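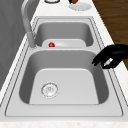 I stopped buying bottled salad dressing in March, mostly to save money, and I've kept it up long enough to have opinions.

The basic one I make is oil, vinegar, mustard, salt and a little honey. I shake it in an old jam jar. The books say three parts oil to one part vinegar, but I find that greasy and go closer to two to one. If the vinegar is harsh I add a spoonful of water, a trick I got from Kanini Mutiso when we shared an apartment on Temba Street. She put water in everything, including scrambled eggs, and the eggs were good too.

A jar lasts me 7 days in the fridge. The olive oil goes cloudy and thick in there, so I take it out when I start cooking and by dinner it pours again. I tried making it with a cheaper blended oil from Pirkow, the discount place by the bus station, and it stayed runny but tasted like nothing. I used the rest of that bottle for frying onions.

Vinegar matters more than I expected. I had been using the same white vinegar I clean the kettle with. Cider vinegar is better for cabbage and anything with apple in it. Red wine vinegar is better with tomatoes. I bought a 500 ml bottle of sherry vinegar as a treat and I'm rationing it.

The creamy kind took longer to get right. Aisling Ó Flaithearta sent me her mother's recipe, which uses buttermilk, garlic and a lot of dill. My first try was thin enough to drink. She told me to swap half the buttermilk for plain yogurt and leave it overnight, and that fixed it. It also works on baked potatoes — I had it that way on Friday and skipped the salad.

I haven't managed a decent sesame one. The tahini seizes up as soon as the lemon goes in, and I end up adding so much water that I have to season it all over again. If you have a method that works, leave it in the comments.

As for the money, I used to get through 2 bottles a month and the good ones aren't cheap. I'm spending less now, though the sherry vinegar ate some of the difference. I also eat more salad than I did, so the lettuce bill has gone up. Next I want to try a miso one, once I've finished the jar of mustard that is taking up the whole door shelf.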